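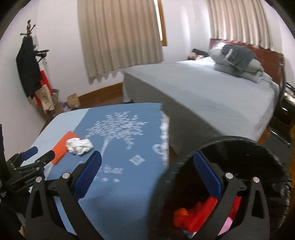

Burkel Technical High School's robotics club will take its laundry project to the Custolora regional student showcase on 29th April, and the club's own one-page summary says the thing will "end folding as a chore." That is a large claim for a project that so far has its members doing the folding themselves, with a pair of hand-held grippers. The work is done in bedrooms and spare rooms, with ordinary household stuff: a round black laundry basket with red and orange clothing in it, a blue blanket with a big white tree printed on it, a crumpled white cloth sitting next to a folded orange-red one. The fingers of the gripper are black with blue mesh-textured pads on the inside, and a student closes them on a shirt the way you would close a pair of tongs.

The idea is that a camera on the gripper records each attempt and a computer program learns from the recordings. Later, a robot arm fitted with the same kind of fingers is supposed to repeat what the students did. The club has 151 recordings it considers good enough to use. It started with more and threw out the ones where a sleeve got away or the picture was too dark.

The arm is the weak spot. The club has one, a secondhand Kinnear bench model bought with money from a grant, and it spent most of March waiting for a replacement power supply. Since it came back to life it has been tried on one task only, lifting a hand towel out of a basket and setting it on a table. In the last round of tests the club wrote up, it made 20 tries and managed the towel on 3 of them.

Ailsa Munro, the junior who leads the software side, did not argue with the number when asked about it after a club meeting.

"Three is bad," she said. "We know it's bad. Two weeks before that it was zero, so I'm not going to be sad about it."

She was less sure about the line in the summary. It was written for the showcase application, she said, and the form had a box asking how the project would change daily life. "You can't put 'it might pick up a towel' in that box. Well, you could. I guess we could have."

Mareike Frerichs teaches physics at Burkel and has run the club since it was a lunch group that built line-following cars. She defends the project, though her reasons have little to do with laundry. Students have had to learn how to keep a log, how to label files so that another person can find them, and how to throw away a week of work when the lighting was wrong. Clothes were picked because they are hard, she said. A block stays the same shape when you grab it, and a T-shirt doesn't.

All of that is fair, and it would make a decent showcase entry on its own. It is also a different project from the one described in the summary, which talks about helping older people stay in their homes and mentions a "path to market." Asked what the path was, Frerichs laughed and said that section came from a template.

There is the question of what the money is for, too. The club has asked the district for $145 a month to rent computer time for training the program, to run through the summer. That is small next to what the district spends on football buses, as several parents pointed out at the last school board meeting. But the request cites the same summary, and board members were told the robot "folds clothing." It does not. The folding in the club's video was done by a sophomore holding the grippers, and the video doesn't say so until the credits – a detail that at least one board member seemed to miss. The board put off a vote.

Munro said the credits will be changed before the showcase, with a label at the bottom of the screen any time a person is doing the work. She also wants the towel results printed on the poster, failures included. Other members would like to leave them off until there is something better to show, and as of this week the poster draft has a blank space where the chart would go.

The competition may not care much either way. Last year's winner in the home category was Wimurov, a window-washing rig from a school across the county that worked well on the judges' table and has not, as far as its former team captain knows, washed a window since. Judges score on presentation, teamwork and "vision," and there is no requirement that an entry run on the day.

The Burkel team plans to run theirs anyway, with the towel, in front of whoever is standing there. Visitors will also be able to try the hand-held grippers on a pile of T-shirts. The showcase is free and open to the public, and student entries will be set up in the Custolora fairgrounds exhibit hall from 10 a.m.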